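**Two arms on a small budget: what am I forgetting to buy?**

Posted by Meriem Filali, 26th January

Hi all! I'm putting together the order for our second two-arm tabletop station (sorting cups, bowls and cloths into bins) and I've got until June to spend the money. The arms are covered. It's all the other stuff I'm scared of. So far I have $865 for grippers spares and cables, $336 for a table frame from Floteck, and then a big blank line that says "misc."
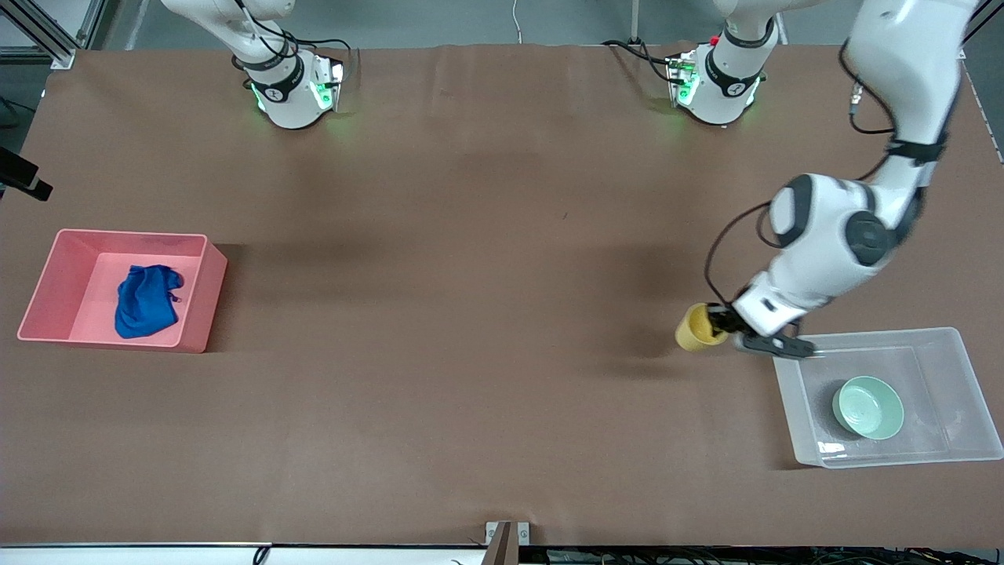

My boss wants to cut misc to $100, which feels nuts to me. Last time we kept running out for clamps and bins and one more power strip, and every trip was somebody's afternoon. Do I fight for more? And do I need a camera on each wrist, or can I get away with just the fixed one?

---

**Okoth**

Fight for it! I'd put misc at $715 and not blush. Cable sleeves, a roll of table covering, spare finger plates, more bins than you think (they crack). Also buy two of every cup and bowl you plan to use. We had one bowl get discontinued halfway through and had to start over with a new set, and I was grumpy for a week.

---

**tinura_dave**

depends on the arms. what's the warranty? we got ours through Dromer and they threw in cables

---

**benchrat**

I'd pay for the wrist cameras and trim somewhere else, maybe the table frame. A fixed camera is fine for the big picture, but arms get in their own way, and when you're stacking small things you want to look down into them. I'd take this kind of view over a nicer table any day:
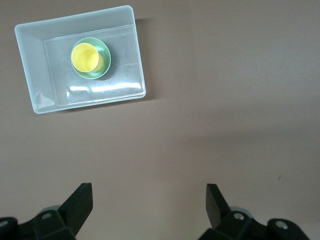

*Wrist view: yellow cup in the green bowl, gripper open.*

Get plain matte covering for the table too, and ask the seller if the camera mounts are included. Ours weren't, and I had to go back and beg for more money.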